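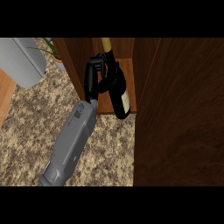
Wine bottle at the lower compartment, dark brown cabinet (render)

girard_cellar
Storing 73 bottles in a closed timber cabinet on an inside wall. Logger reads 17 °C in the morning, 21 °C by 4 pm. Is a vented door worth cutting?

Ika
No. Venting couples the cabinet to room air and the swing gets worse. Add mass or insulation. I lined mine with foam board and the daily range halved.

fluten624
Disagree on foam alone. It slows the swing but the mean stays at room temperature. 19 °C average is too warm for anything you plan to keep past a few years.

Ika
He asked about the door, not the mean.

Griltus
Check humidity as well. Mine sat at 45% all winter and two corks dried out. Bottles on their sides, labels up.

fluten624
Humidity matters less than people claim if the bottles are lying down. A used cooling unit cost me $200 and fixed the actual problem.

girard_cellar
Leaving the door solid. Will line the back panel first and post the May readings.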